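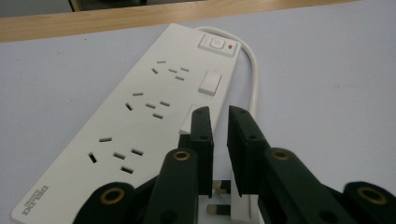
Catalog page 33

Clitavex - state machine synthesis tool for small logic boards

Clitavex is a program for students and engineers who design control logic and want to see how the choice of state codes changes the final circuit. You give it a state table in a text file. It reads the table, merges the states which behave the same, selects a code for each state and writes the next-state equations. The output can be loaded in Dolum or in any other editor that accepts plain equation files.

The program was written by Sang Vũ, first for a course on sequential circuits, and later extended for use in the design office of Khổng. The present edition is release 4.

What it does

State reduction for completely specified machines. Machines with don't-care entries are also accepted, but the result is then a good one and may be not the smallest.

Three coding styles: one-hot, Gray and minimum length. With minimum length you can fix the code of the reset state by hand, and the program will arrange the others. We recommend to try one-hot first if your device has many flip-flops and narrow gates.

Two-level minimization of the outputs together, so that product terms are shared. This step takes most of the running time. On tables with over 100 states please use the quick option - the equations become a little longer, but you do not wait.

A report file with the number of terms and literals for each output. The report has the same layout in all styles and can be compared line by line.

What it does not do

Clitavex does not handle asynchronous machines. It does not check timing. Multi-level factoring is sold separately as Prusinach, and the two programs read the same table format.

License and delivery

The single license is for one person and may be installed on 2 computers. The classroom license covers one teaching room. Both include the manual in English and Vietnamese, with solved exercises at the end of each chapter. Updates inside the same release are free of charge.

Orders received before Saturday noon are sent with the next delivery. For questions on old table files from release 2, write to us and attach the file, please. The converter reads most of them, only the comment lines must be removed before.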